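### 3.2 Decorated bowls on the dressed table

The second group of settings concerns bowls that carry painted decoration on the outside and are left plain within. These turned up in most of the households we visited for the Stullix study, and they raise a question that the plain white ware in section 3.1 did not: which side of a bowl is meant to be looked at, and by whom. A diner seated at the table looks down into the interior. The decoration faces outwards, towards the people sitting opposite, and much of it sits low on the wall where the foot begins to draw in. On a shelf at eye level the same motif is easy to see. On a table it is visible mainly when the bowl is lifted, passed or tilted.

Participants dealt with this in different ways. In the Nesard households, bowls were usually stored upright in stacks, and the painted side was seen only as a band of colour between one rim and the next. In the Virari households, a smaller set was kept out on the table between meals. Here the bowls were treated partly as ornaments, and several participants told us that they turned the motif towards the door. One participant kept two sets with the same shape and different painting, and used the plainer set when guests were expected, on the grounds that the other would be missed more if it broke.

The cloth matters as much as the ware. Round tables were dressed more often than rectangular ones, and striped cloths were preferred to printed ones where the bowls were themselves painted. Participants described flowers on flowers as "too much" or "busy". Pale stripes in cream, grey or beige were the usual answer. A stripe on a round table does bring a difficulty of its own, in that it gives the table a direction that its shape does not have, and a bowl put down between two stripes can look misplaced to a person sitting at the side. Figure 3 gives one such combination, with a red-orange flower over a light blue wash set against a striped cloth.

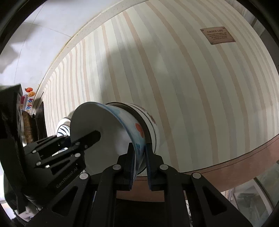
**Figure 3.** Painted bowl tipped on its side, with the plain white interior and the decorated exterior both visible; striped cloth on a round table.

The foot ring deserves a separate note. In the bowl in Figure 3 it is white with a brownish painted pattern, a part of the decoration that a seated diner would have little chance to see while the bowl stood upright. We had not included the foot in our original recording sheet and added it in April, after the first visits. Participants who washed up by hand mentioned the foot far more readily than those who did not. They knew its colour and pattern without checking, and could say whether it was rough enough to mark a table. For them the underside was an ordinary part of the bowl – one they met every evening at the draining rack.

Small objects that are not tableware also share the surface. Baskets, boxes and little plaques with a printed heading appeared on or beside dressed tables in all three study areas. The plaque on the cloth in Figure 3, headed "GARDEN LIFE", belongs to this class. We recorded such pieces under the heading of companions and did not try to separate the useful from the decorative, as participants themselves rarely did. A basket might hold bread at one meal and keys for the rest of the week. Uçar's scheme for domestic surfaces would put these objects in a separate category of clutter. We found that word a poor fit, as most of the companions had a settled place and were put back in it after the cloth was changed.

The position of these companions affected how the bowls were set. Where a plaque or a basket stood towards one side, the bowls tended to be grouped on the other, and the middle was left open for a serving dish. This pattern was recorded in 11 of the households. In the remainder the companions were moved to a chair or a sideboard before eating, and the bowls were spaced evenly along the rim of the table.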